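To: Plesex list
Subject: Re: [plesex] Washing old quilts before the Wullevham show

Hello everyone,

I've been meaning to answer this since Friday, and then the week got away from me the way February weeks do. The table pictures first, then on to the quilts.
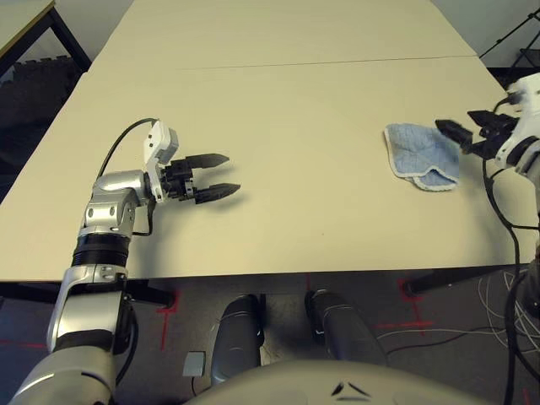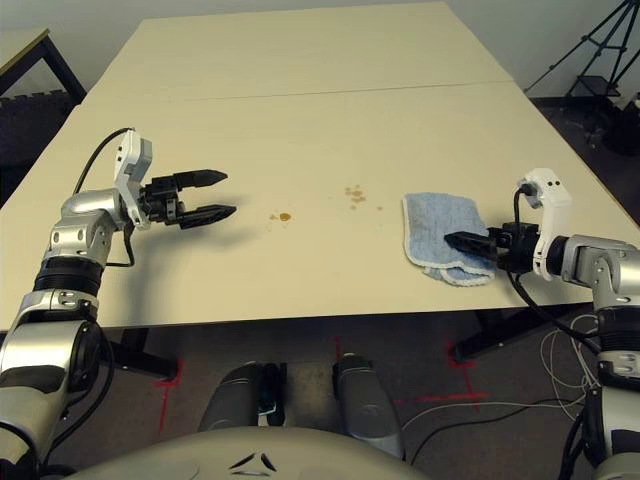 The question was a good one and I don't think there is one right answer, so please take mine as coming from a person who has ruined at least two quilts and saved a good many more.

> I was given a quilt from my husband's side, all hand pieced, with
> a lot of red in it. It smells like an attic. The label on the back
> says Kandasamy and nothing else. Would you wash it before hanging
> it at Wullevham, or leave it alone? It is 51 inches across and I
> could get it in the tub.

Oh, that red would worry me! Before any water goes near it, take a white cotton rag, dampen it with cold water, and press it on each of the reds for a full minute. Do the browns too – old browns can be just as bad. If you get even a blush of pink on the rag, please don't put it in the tub.

For the smell, I'd start with air. I lay mine on a clean sheet in the spare room with the window cracked and turn it over every morning. The worst one I ever had took 22 days, and by the end I could sleep under it. You can also vacuum through a piece of window screen on the lowest setting, with the edges of the screen taped so they don't snag.

If the rag stays white and you do decide to wash, use cool water and a plain soap with no scent. I like the Skundo flakes, though I know some of you find them slow to dissolve. Lift it out on a sheet and never by the corners, as wet batting is terribly heavy and the old thread will go.

As for the show, they take quilts unwashed as long as there is no mildew. Last year we hung 111 and I'd guess half had never seen a tub. You'll need a four-inch sleeve on the back, sewn by hand.

Do write and tell us how the rag test comes out, and if anybody else on the list knows the Kandasamy label, I'd dearly love to hear about it.

Warmly, from a very cold sewing room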